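Letters, plates and a new way of working

I've been at the Clarkstead site for nine years now, nearly all of it on the kitting benches, so I have packed a LOT of small bits into a lot of small trays. When they said the Malstead lot were putting in two arms and wanted a few of us to help set them up, I said yes before my tea had gone cold.

My bench mates were less keen. We do 2,000 trays on a good shift and it's our hands doing it, so you can see why people went quiet. I went a bit quiet too, on the bus home.

What I do now is mostly sorting practice. I put foam letters on the brown paper, set out the plates, and the arms have a go at moving them (slowly, oh so slowly!). Then I write up how it went and set it all out again. We get through 52 rounds before lunch if the thing behaves.

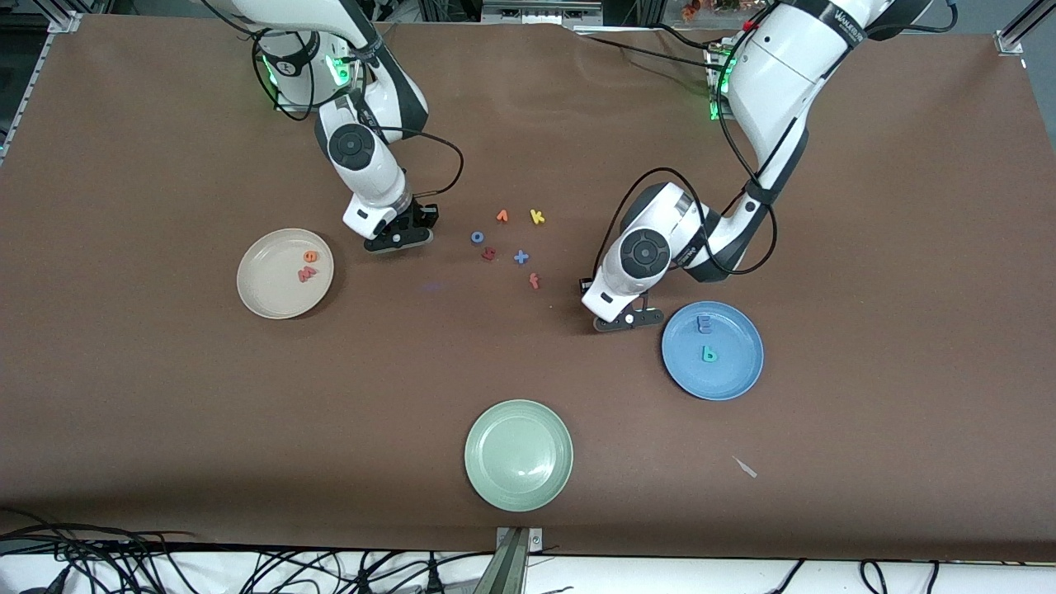
What's changed for us

My wrists are better, for a start. I used to go home and struggle with the lid on the pasta sauce. And I get asked things - which bits are fiddly, what slides, what you'd pick up first - which never happened in all my time on the benches.

On the other hand, the job is lonelier. Kitting was six of us nattering over the radio, and now I'm mostly talking to a blue letter E. Two of the girls have moved over to Grutus across the road and I do miss them at break.

We've been promised retraining for anyone who wants it, starting in January. I've put my name down and I'm nagging the others to do the same.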